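4. Equipment planning and cost

4.1 Starting position

The budget for the tabletop handling study was fixed before the equipment list was. This is common in small labs, and it shaped most of the choices described in this section. We had one room, one arm already on order, and a spending limit that covered two years. Everything else had to be chosen within that limit: the table, the work surface, the computer, the cabling, the spare parts and the food items used in the trials.

Edin Dumitrescu drew up the first list in November. It had 97 lines. Many of them were small, such as cable ties, adapters and plates, and we were surprised by how much they added up to. The final list, approved on 2022-02-28, had 45 lines. Most of the cuts came from merging items that two people had asked for under different names.

4.2 Quotes and suppliers

We asked for written quotes from three suppliers. Weritz offered the lowest price on mounting hardware but could not hold the quote for longer than a month. Preraline quoted a higher price with spare hand parts included. Seo quoted only for furniture and surfaces. We split the order: mounting hardware and spares from Preraline, table and mat from Seo. The split order carried two delivery charges and still came in below the single-supplier option.

Lead time mattered more than price for the spares. A hand that is out of service stops all work in a lab with no second unit. We therefore bought one set of spare finger parts at the start and left the rest of the repair money unspent until the first service check. Labs with two arms may prefer to wait.

4.3 Table and work surface

A fixed-height table would have been cheaper. We chose a motorized one for two reasons. First, the reach of the arm over the table changes with height, and we did not want to commit to a single height before the tasks were settled. Second, the same table could be used for bench work once the study ended, which allowed part of its cost to be charged to general furniture.

The mat was added late. Ceramic plates are hard to replace with an exact match, and a cushioned surface was expected to reduce breakage when a grasp fails. It also gives the plate a plain gray background, which we wanted for the camera work. The cost of the mat was small compared with one reorder of matching plates. We did not test other surfaces and make no claim that this one is best.

4.4 Consumables

Real food is a running cost, and it is easy to leave out of an equipment plan. Each session used fresh baked goods bought the same morning. We set aside 817 dollars for this over the life of the study, on a separate line from the hardware. Keeping it separate was useful. When hardware prices changed, the food line was not touched, and the session schedule did not have to be redone.

We looked at molded replicas as a way to save money. They last, but they do not flake or crush the way pastry does, and the study was concerned with light contact on fragile items. Replicas were bought only for setup and training. Figure 2 shows the work area with a croissant plated on the mat and the arm to the left of it, the hand raised.
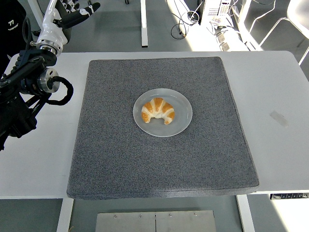 Figure 2. Work area with a single plated item. The height control is at the front right corner of the table.

4.5 Items we underestimated

Three lines were set too low. The first was power and cabling. The plan covered the cables that came with the arm and the computer, but not the added length needed to place equipment on the floor behind the table. The second was floor space, which has a cost even when no money changes hands. Chairs and other furniture share the room with the test table, and our plan gave no area to them. The third was staff time for setup. We tracked it in Flivine, the planning tool used by our department, and moved the unused travel money to cover the difference.

4.6 Notes for similar purchases

Groups planning a setup of this size may want to list small parts in full before asking for quotes — our first quotes had to be redone once the adapters were counted. We also suggest asking each supplier how long a price will be held. In our case the answer changed the order more than the price itself did.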